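Erkden Opens Neighborhood Bread School in the Old Durnar Mill

USSTEAD, August 3, 2021 – Erkden, the community baking group behind the Scanlon Street ovens, is opening a bread school on the ground floor of the old Durnar mill, and sign-ups for the first classes start this morning!

The school will run 13 beginner classes between now and February, with 200 places in all. Every class is hands-on from the first few minutes. People will mix, knead, shape and bake their own dough, and they'll take home a loaf along with a jar of starter (please feed it).

Interest has been wonderful. Erkden's Saturday-style pop-up bakes on Scanlon Street brought in 2,664 visitors last year, and the question we heard most at the counter was where a person could learn to do this at home. We didn't have a good answer then, and we're thrilled to have one now.

The first classes cover plain white loaves, soft dinner rolls and a rye that has been baked in Usstead for as long as anyone in the group can remember. Later sessions move on to flatbreads, braided loaves and a full evening on sourdough – the one our bakers are most excited to teach. Flour comes from Durnar Grain, whose millers helped us pick three blends that behave well in an ordinary kitchen oven.

A class costs $80, with apron, flour and recipe booklet included. Children over ten are welcome with an adult, and a shared place for one adult and one child costs the same as a single. The mill has step-free entry from the river side, and free parking behind the Scanlon Street library after 5 p.m.

Sign-up is open at the Erkden office and at the Durnar Grain shop counter. Please mention any food allergies when you book so the bakers can plan ahead.

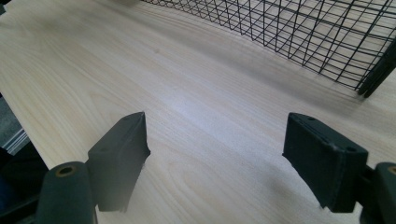
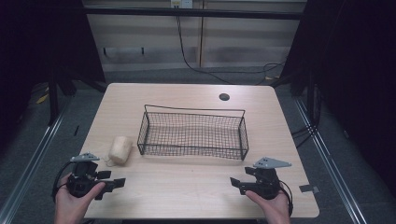
Durnar Grain said it was delighted to be part of the school, adding that home bakers "ask the best questions about flour" and that it plans to offer a small bag of each blend to everyone who finishes a class.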